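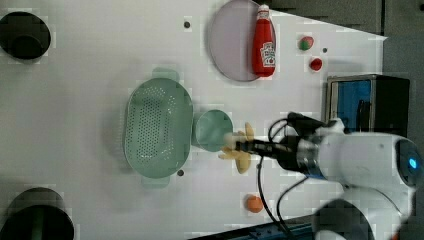
January 21, 2025

Up before six because of the heat, and glad of it, because today was the play kitchen day! I have been looking forward to this since before Christmas. Everything out of the tubs and onto white, where I can see it properly. I know it's only pretend food and bits of kitchenware, but I love it. I could happily have stood there until lunch with my tea going cold, moving a strawberry a few centimetres to the left.

The colander is my favourite by a mile. It's that pale sea green that makes you think of old bathrooms and peppermint ice cream, oval, with rows and rows of tiny holes in the floor of it, and it's a proper size, the sort you could drain a family's worth of spaghetti in. Kids can tell when they've been given the dinky version of a thing. Hand a three-year-old a real colander and they go quiet and serious and start washing things that don't exist. The small round piece that sits next to it is the same green, near enough, and together they look as though somebody planned it. I certainly didn't. The colander came out of Mum's old caravan at Bruvness and the little one was in a forty-cent box outside Stasby last May, under a fondue set with no forks.

Then the fruit. The yellow one is meant to be a banana, I think, though it's a bit loose in its interpretation. The strawberry has its green top on. There's a shiny little red one I call a tomato and Precious calls a cherry, and we're both sticking to it. And the orange, round as a ball, which will be used as a ball – I've made my peace with that. Last year it spent most of a term behind the Gevholm unit and came out wearing a fur coat. A wash in warm soapy water and a stand in the sun on an old towel and you'd never know.

The ketchup! I can't tell you how much joy that bottle gives people. Grown-ups too. It's so very red, with the white cap and the white label, and against a white table it looks like the most important thing in the house. In this country the argument starts straight away about whether it's ketchup or tomato sauce (it's tomato sauce, and I'll go on saying so), but the bottle gets picked up first every single time, and it gets put on everything. Ketchup tea. Ketchup banana. I was once served a ketchup bath sponge with real ceremony and told to blow on it first.

I spent a good while on how it should all be set out for when they come in. My old way was to pile everything into the colander so it looked generous, a sort of harvest festival. It does look lovely for as long as it takes the first child to arrive. Then the whole lot gets tipped, because tipping is the best thing you can do with a full colander, and the fruit's under the bookcase before anyone has cooked anything. So this time I wanted it spread about, plate at the back, colander off to the left with the little round one beside it, fruit on the right, and plenty of bare white between. I was trying the sauce bottle on the plate, upright and lying down, and I must say the lying-down way has grown on me. Upright it looks like a café. On its side it looks as if lunch is already underway.
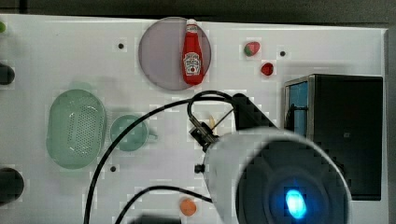 Yvette thinks I'm overdoing the gaps. She rang while I was having a sandwich and I read her my whole plan, and her view was that children like a bit of a jumble to dig through, that hers always went for the messiest corner of any room, and that if the plate must have something on it then it should be food, and sauce isn't food. I said sauce is half the food in my experience. She said to put the strawberry on the plate and leave the colander empty, so there's something to be done with it. That last bit is very good, and I wrote it on the back of an envelope straight away. An empty colander is an invitation. I'm having that one!

She's also after me to get more in. Bread, eggs, a fish. I'd adore a fish. But I've been down that road, and when there was too much out they spent the whole morning carrying it from one end of the room to the other and never sat down to eat. With just these few bits they make whole dinners. Suryani's little boy ran a restaurant for an entire morning on the strength of the colander and the orange, and I paid 2000 dollars for soup. I tipped well, too.

In the afternoon I gave the Gevholm unit a going over, which was less fun. The oven door has dropped on one side again and I had to hunt for the right screwdriver (in the cutlery drawer, naturally, under the real colander, the ugly metal one). New knobs would be nice. I looked at a whole new unit in the Cai catalogue and shut it again quickly when I saw 400 dollars. For that it ought to cook.

Washed the tubs, and hosed them really, on the lawn, feet in the puddle. Bliss in that weather. Wrote new labels as well, with drawings for the ones who can't read yet. My banana looks like a boomerang and the colander took me several goes – those holes! I ended up just dotting away like mad with the green texta until it went furry and died.

Jarmila wants to bring her two on the first morning and I've said yes, come at eight and have toast. The eldest is a great one for lining things up, so she'll either love how I've laid it out or fix it for me. I'd half like to see what she does with the colours. Green with green, that's easy, but where does the banana go?

Must remember: more green texta, a new sponge, the long screws for that oven door. And ask Mum if there was ever a lid or anything else that went with the caravan set, because I have a feeling there was a jug. If it's still in her shed I'm driving out to get it.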